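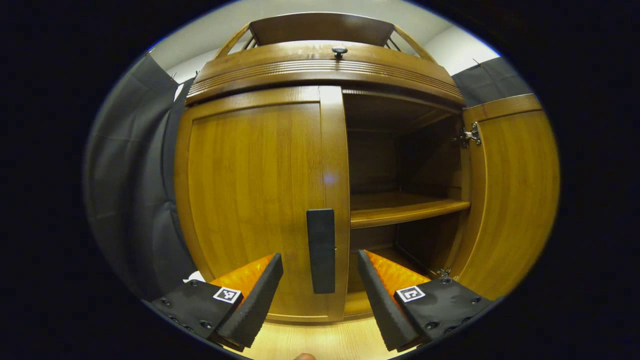 The word "unfortunately" should be struck from every delay notice, according to Imani Waweru, and the sentence should then be read again to see whether it still says anything. In most of the notices she has marked up, it does not. The word takes the position where a new departure time ought to be, and the passenger reads to the end without learning when to come back.

The Unplanned Message

Delay notices are a minor form of public writing. They are short, they are issued under pressure, and they are usually forgotten within the day. They are also the most frequent contact that many organizations have with the people they serve. A ferry line may run one advertising campaign a year and issue several notices a day in the same period. The campaign goes through drafts and approvals. The notices go out from whoever is on shift.

Ornon, a ferry operator with routes out of Swai, reviewed its own output last year. The review covered 1478 notices sent by text message, email and terminal display. Each was scored on four points: whether it named the service affected, whether it gave a cause, whether it gave a time, and whether it told the reader what to do. Tone was left out at the start and added later as a separate column, after the reviewers found that they disagreed about it far more than about the other four.

The service was named in nearly all of them. A cause was given in most. Times were less reliable. Many notices said that an update would follow "shortly" or "in due course," and a reader who received one at the terminal had no way to judge whether to wait in line or go for a meal. Instructions were the weakest category. A passenger holding a ticket for a canceled crossing was often told that the company was sorry and was not told whether the ticket would be accepted on the next boat.

Cause Comes Second

The established practice in the trade is to lead with the reason. "Due to a technical issue" is the standard opening, and it has the advantage of being safe. It commits the sender to very little. Its drawback is position. On a phone screen, the first line of a message is often the only line visible before the message is opened, and a first line spent on cause leaves the effect hidden.

Ornon's revised template reverses the order. The affected service comes first, then the change, then the new time, then the action, and then the cause. Expressions of regret are placed last and limited to one. A notice under the old practice read:

Due to operational reasons we are unfortunately experiencing delays to some services this morning. We apologize for any inconvenience this may cause and thank you for your patience.

Under the revised template, the same event would be reported as follows:

The 9:15 ferry from Swai will leave at 10:05. Your ticket is still valid. Boarding starts at 9:50. The delay is caused by an engine inspection. We are sorry for the wait.

The second version is 32 words long. It is longer than the first, a point that was raised against it in testing by staff who had been trained to keep messages short. Waweru's answer was that the length of a notice should be measured in the questions it leaves open. The old version generated calls to the help desk, and each call repeated in full what the notice had omitted.

The phrase "any inconvenience this may cause" was removed from the template library altogether. The objection is grammatical as much as moral. "Any" and "may" both place the harm in doubt, and the reader standing on the dock is in no doubt about it. "We are sorry for the wait" names the harm and accepts that it has happened.

The Problem of the Unknown Time

A template that depends on a new time runs into difficulty when there is none. Mechanical faults are diagnosed in stages. Weather closures depend on a forecast that is itself revised. Duty managers are reluctant to publish an estimate that may prove wrong, and their reluctance is reasonable: a missed estimate is a second failure on top of the first.

Brian Rotich, whose work at the water utility Hundum deals with the same difficulty in a different service, draws a distinction between an estimate and an appointment. An estimate says when the fault will be fixed. An appointment says when the next message will be sent. The first is outside the sender's control and the second is entirely within it.

Hundum's outage notices have carried an appointment since October. "We do not yet know when the supply will return. We will write again at 2 p.m." The 2 p.m. message is sent even if there is no news, in which case it says so and sets the next time. Rotich allows a tolerance of 10 minutes on the appointment. Beyond that it is logged as missed, with the same status as a missed repair visit.

The system has a cost. Someone has to write the message that contains no news, and during a large outage that person generally has other work. Hundum uses a scheduling tool, Rukeck, which holds the next notice in draft and alerts the shift lead before it falls due. The draft cannot be sent unedited. An earlier configuration did send automatically, and on one occasion it told a district that engineers were still on site well after the supply had been restored and the engineers had gone home.

Tone as a Separate Variable

The tone column in the Ornon review produced the least tidy results. Reviewers were asked to mark each notice as cold, neutral or warm. Agreement was reasonable for cold and poor for the other two. Messages that one reader took as friendly struck another as flippant, particularly where an exclamation point had been used or where the passenger was addressed by first name.

Context accounted for part of the difference. A light tone was tolerated in notices of short delays. The same wording attached to the cancellation of the last crossing of the day was marked as cold by reviewers who had marked it warm a few pages earlier. Ornon's guidance now ties tone to severity through a short table. For a delay under half an hour, regret is optional. For a longer delay it is required, in one sentence. For a cancellation it must name what has been lost: the crossing, the connection, the night at home.

The guidance also lists 17 phrases that staff are asked not to use. Several are predictable, among them "teething issues" and "at this time." Others are less so. "Thank you for your patience" is on the list on the grounds that it thanks the reader for something not yet given. "Please bear with us" was taken off after objections from terminal staff, who considered it the most natural thing to say aloud and did not want one vocabulary for the loudspeaker and another for the screen.

Spoken announcements remain outside the template. Waweru has argued for including them, at least as far as word order goes: service, change, time, action, cause. Terminal staff have asked for the order to be printed on a card and for the wording to be left to them. A draft of the card is being tried at Swai, on the morning shift only, and the evening shift has asked for a version in larger type.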